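Komier planner: your questions, my answers

Does Komier replace my robot's own controller?

Nope! It sits on top. Your arm keeps its own safety limits and joint control, and Komier sends it waypoints (plus a grip force, if your gripper takes one).

Why does planning get so slow inside a box or case?

Walls, mostly. Every cage and cable bundle goes into the collision map, and the planner checks the wrist and the camera mount against all of it. On my Sinddale test set of 284 reach-in poses, the default settings timed out on 29. Turning on "coarse first" got that down to 5, so try that before you go buying a faster PC.
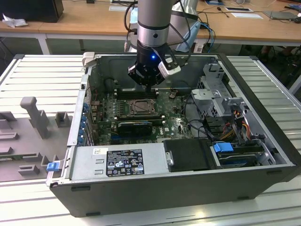
The other thing I'd do is set an approach axis. If you tell Komier the tool has to come straight in for the last 18 mm, it stops wasting time on sideways paths you'd never want near a memory slot anyway.

Can it see cables?

Sort of. Thick bundles show up fine in the depth map, but thin ones come and go. I draw a keep-out box over them by hand and move on with my day.

Do I have to recalibrate the camera every time?

Only if you've bumped it or swapped the gripper. I run the check on Friday out of habit.

Where do I send logs?

Use the Ollell uploader under Tools, and please include the scene file! I can't replay a plan without it.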